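Software notes: is the new grasp planner any better?
February issue 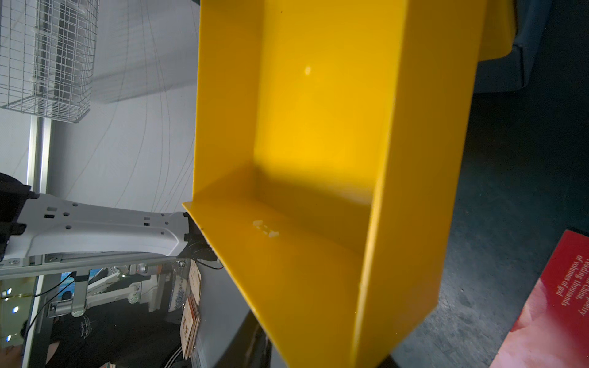 The yellow tray as the wrist camera gets it, with a finger at the rim.

Drilus 2 has been running on the tray bench long enough that we can say something about it, and what I can say is less cheerful than the release notes. The claim was that the new planner would handle thin-walled, shiny containers without hand-tuned grasp points. That's a big claim. I went through the logs before writing this and I'd ask everyone to do the same before we drop the old one.

Start with the number that's been going around. Out of 400 logged attempts the planner returned a valid grasp every time. Fine, but "valid" in Drilus means the planner was happy with its own answer. It doesn't mean the tray got picked up, and it doesn't mean it stayed level. We don't have a proper success figure yet because the old logging script only wrote down the planner status. Please stop quoting the 400 as if it were a success rate. I've seen it in two sets of slides already.

The part I worry about most is perception. A glossy yellow tray in sunlight is about as unkind a test as you could choose. There's a bright spot on the floor of it, and the colour is so even that the segmentation has very little to hang on to apart from the rim and the crease along the wall. The scuff marks on the near wall probably help more than they should. If the model has learned to find the scuffs, it will do beautifully on this tray and fall over on a clean one. Nobody has run the check with a new tray. It would take an afternoon.

Then there's the clutter. Zamudio, the labelling tool, wants one box per object and gets upset when the wrist view is mostly one object at a steep tilt. Frame 1164 in the shared log is a good one to look at if you want to see this: the mask stops at the crease and the whole side wall is treated as a separate item. The planner then offers a pinch on a "box" that is one wall thick. It was marked valid, of course. A red book near the bottom corner of the view also gets pulled into the tray mask now and then, depending on the threshold. Lowering the threshold fixes the book and brings back the crease problem.

On the control side I'm a bit happier. The Wirier driver now reports finger position at every step of the approach, so you can tell from the log when the finger is meant to be at the rim. What it can't tell you is how hard it's pressing. Sondton sent us a patch that estimates force from motor current, and the plots look smooth, but smooth isn't the same as right. I'd like to see it against a cheap scale before we trust it near anything breakable.

One small bug for anyone setting up a fresh machine: the default port is 2042 in the config file and something else in the launch script. If the planner starts and then sits there doing nothing, check that first.

My vote is to keep the old planner as the default for another month, fix the logging so it records the lift as well as the plan, and rerun the lot with a clean tray and the blinds both up and down. If the numbers hold I'll happily eat my words in the next issue. The new logging branch is open for review now, and comments on the field names are welcome before it's merged.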